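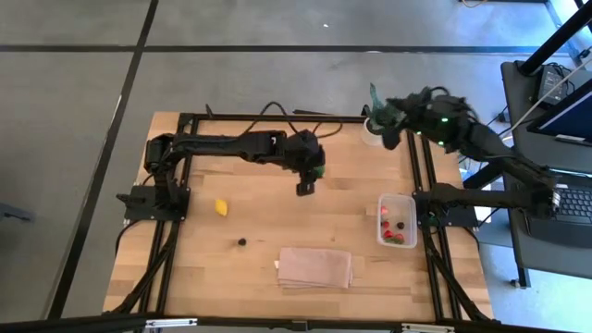
Orner is the fruit and garnish dataset recorded by the Lasier student robotics club. It covers small two-arm tasks at one table: moving berries in and out of a container, placing herb sprigs at a cup, picking up citrus pieces. We use it to train policies for the club's spring project and share it with other student teams who ask.

Last updated February 21, 2019.

## Contents

| Split | Episodes |
|---|---|
| train | 2,504 |
| test | 1,142 |
| total | 3,646 |

Of the train episodes, 1,728 were recorded before the December break with the old wrist mounts. They are marked `mount: old`. Joint offsets differ between the two mounts, so load the matching calibration file.

## Setup

- 2 arms on facing sides of the table, each with a two-fingered gripper
- Wood tabletop in a black extrusion frame
- Head-camera view plus joint positions and gripper opening for both arms

Props are real food. Berries get soft over a session and we swap them out, so size and color drift within a single day. Sprigs lose leaves. We did not remove episodes where that happened.

## Using it

Unpack the archive into `data/orner` and run:

```
python tools/check.py data/orner
python tools/replay.py data/orner --episode 12
```

`check.py` lists missing frames — a few old-mount episodes have gaps of less than a second. The replay tool was written for the club's Prova controller and needs its config file in the same folder.

## Known problems

- Success labels were entered by whoever was driving. Dropped berries that were picked up again are sometimes marked as failures.
- The left arm's cables slow its wrist on long reaches.
- Cloth folding is in the task list but has very few episodes.

## Credit

Arm brackets are based on the Eskildsen design from the club's parts folder. Please name the Lasier club if you use the data in a report or poster.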